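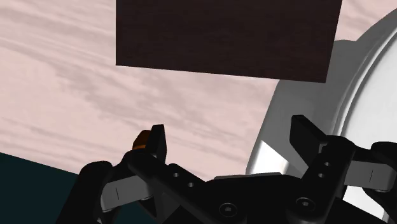 pale pink woodgrain top, dark brown slab for contrast (render)

Kadevstead Home & Shed Forum > Kitchens > Laminate or timber benchtop??

hboychuk
Need to decide by arvo tomorrow, cabinet bloke is chasing me. Leaning to a pale pinkish woodgrain with streaks on the diagonal, dark brown somewhere for contrast. Quote for laminate is $1,055 fitted. Solid timber closer to $4,000. Kids, two dogs, lots of curry. Thoughts?
Huguette

Baird_shed
Timber. Every time. You can sand it. Cant sand laminate. Mine's had a hot pan on it twice and you'd never pick it.

sev_pons
Disagree. We had timber in the Jelness house and I was oiling the bloody thing every couple of months, still went black round the sink. Laminate, wipe, done. Pink though... will you still like it in five years?

Baird_shed
Black round the sink = not enough oil. Or the wrong oil.

sev_pons
Or I've got a job and a toddler.

dulterau_dave
What edge are they quoting? Square edge chips if the dogs' bowls get slung about. Ask for a rounded one, was $80 extra on ours. Also turmeric WILL stain a pale top if you leave it overnight, colour doesn't come out. Bicarb helped a bit.

hboychuk
Edge is square I think, will ring and check. Didnt know about the turmeric, hmm. Could go grey instead?

Baird_shed
Grey shows every crumb. Save another $1,000 and do the timber in May when you've got the dough.

sev_pons
She needs a kitchen now mate, she's cooking on a camp stove.

hboychuk
Ha yes, on the verandah. Rang him, rounded edge is no drama. Going laminate, still tossing up pink or grey. Taking teh sample home to put next to the splashback tiles tonight.

dulterau_dave
Look at it under the kitchen lights too, ours went quite yellow.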